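Does Sugar Make You Hyper?

You have probably heard a grown-up say it at a birthday party. "No more cake for them, they're bouncing off the walls!" Lots of people believe that sugar turns kids wild. But believing something and knowing it are different, so let's poke at this idea and see if it holds up.

Where does the idea come from?

Think about when kids eat a lot of sugar. Birthday parties. Halloween. The last day of school. Now take the candy away and picture the same party. There are still balloons, games, music and all your friends in one room. Would everybody sit quietly with their hands folded? I doubt it.

When two things happen at the same time, it is easy to decide that one caused the other. Roosters crow in the morning and then the sun comes up, but the rooster is not in charge of the sun.

How could you test it?

You could give some kids a sweet drink and watch them. That sounds fine, but it has a big hole in it. If you know who drank the sugar, you might see wiggling because you expect wiggling. Your eyes are not as fair as you think they are. Mine aren't either.

So a careful test uses two drinks that taste the same. One has real sugar. The other has a sweetener with no sugar in it. The kids don't know which one they got. Their parents don't know. The people watching don't know. Only after all the notes are written down does anybody look at the list.

Scientists have done tests like this many times. When they put the results together, the kids who had sugar did not act any wilder than the kids who didn't. In one study, some moms were told their sons had just had a lot of sugar. The boys hadn't had any. Those moms still said their sons were more hyper than the other moms did.

But I saw it happen!

Maybe you did see somebody eat 8 cookies and run in circles. That is a story about one kid on one day. Stories are a good place to start asking, and a bad place to stop. Did that kid ever run in circles with no cookies? Did you write those times down too? Most of us only remember the times that fit.

So is sugar good for me?

Hold on, I didn't say that. Sugar feeds the germs in your mouth that make holes in teeth, and filling up on candy leaves less room for food your body needs. Those are different claims, and they have their own evidence — plenty of it.

Be picky about me, too. I could be wrong, and you should look this up somewhere else before you tell your whole class. When you find an answer, ask who tested it, how many people were in the test, and whether the watchers knew who got what.

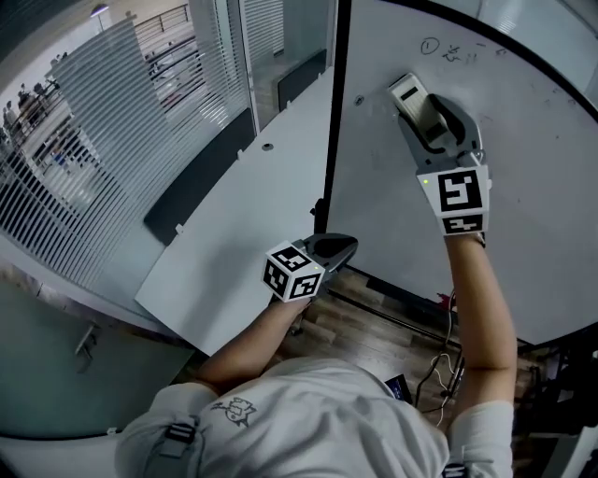
Then try the same questions on something else you have always been told, like whether going outside with wet hair gives you a cold. Write down what you think before you start looking. It is harder to fool yourself that way.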